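The cucumber that cannot go off

A start-up called Kimaro wants to teach robots to handle food without buying any. Its engineers think the simulated kitchen is nearly good enough. The people who pack vegetables for a living have some questions.

By Esther Mwaipopo

Gitau Chege has picked up the same cucumber more times than he cares to remember, and it has never got any softer. It lives on a server. So do the plate it lies on, the table under the plate and the machine that does the picking up.

Chege runs the data team at Kimaro, a firm of 30 people above a tile showroom. Their job is to make examples. A learning system that is meant to move food from a plate to a box needs to be shown how, over and over, and somebody has to do the showing. At Kimaro this is done with a pair of hand controllers and a screen. An operator guides a simulated arm to a simulated vegetable, closes the fingers, lifts, carries, lets go. If the attempt is clean it goes into the collection. If it isn't, it goes into a different folder, which Chege says is also useful, though he was vague when I asked how.

The target on the Monday I visited was 200 good attempts by the end of the day. By lunchtime they were ahead of it. I had a go myself and dropped an aubergine through the table.

The case for working this way is easy to make, and Kimaro makes it often. Real kitchens are slow. Real robots break, real tomatoes burst, and after every attempt a person has to put everything back. In simulation the table resets at the press of a key. The lighting can be changed, the fruit swapped, the plate nudged a little to the left, and one careful demonstration can be replayed with all those changes made. The company calls its tool for doing this Zisska, and the sales material speaks of it with something close to reverence.

I was prepared to be rude about the graphics, and I can't be. Close up, the cucumber has deep creases running down its length, bright streaks among the dark green and tiny pale specks in the skin. The lime next to it has dimples in its peel. Dewanti Purba, who builds these objects, is proud of them and has a right to be.

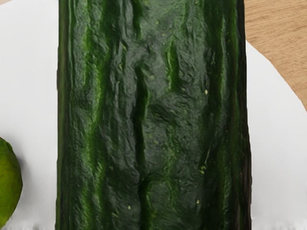
What a cucumber weighs

My trouble starts once you stop looking and try to lift. A picture of wrinkled skin tells a system what wrinkled skin looks like. It says nothing about whether the thing will slide, bend or squash. Those answers come from a handful of settings typed in by a person, and on the day I was there the cucumber was a rigid body. You could have driven nails with it.

Purba didn't dispute this. Soft objects can be simulated, she said, but they slow everything down, and the customers so far have asked for variety first. "You can have a lot of stiff cucumbers or a few bendy ones," she told me. "We sell a lot of stiff ones."

Amparo Bravo would not buy them. She manages a packing line at Flonda, a salad supplier, and last spring she agreed to a trial of a robot trained mostly on simulated examples. It lasted five weeks. The machine found the vegetables well enough, she says. It knew a cucumber from a courgette, which some of her new starters don't. But it gripped everything as if everything were equally firm, and anything that had been washed was a gamble.

"Somebody had decided how slippery my cucumbers were," Bravo said, "and they'd never been in my building."

The supplier of that robot was a rival of Kimaro's called Cerora, and Chege was quick to point this out. He was slower when I asked how his own examples would have done on the same line. They haven't been tried there. They have been tried on a real arm in Kimaro's back office, where the success rate was lower than on screen — he wouldn't say by how much.

The missing hours

Mercy Gachanja spent two years collecting demonstrations the old way, with a real arm and real groceries, before leaving to teach. She is less hostile to simulation than I expected. The physical work was dull, she says, and a good deal of it was wasted. Of every seven attempts she recorded, one or two would be thrown out because a cable had shifted or a light had been left off.

She misses the accidents, though. A lemon would roll under the gripper and she would have to chase it. A pepper would turn out to be soft on one side. None of it was planned, and all of it ended up in the recordings. In simulation, she says, you get the accidents you thought to ask for.

Chege's answer is that you can ask for a great many. He may be right, and a mix of the two methods is where most of the people I spoke to expect this to settle: plenty of cheap examples from the screen, topped up with costly ones from a bench. It's a sensible plan. It is also a long way from the claim on Kimaro's website, where the bench isn't mentioned at all.

Before I left, Purba showed me a test version of the cucumber that bends. It sagged in the middle when the fingers closed on it, and the picture on the screen began to stutter. She hopes to have it running at full speed by September. Bravo has said she'll look at it then, provided they bring the robot to her and she supplies the cucumbers.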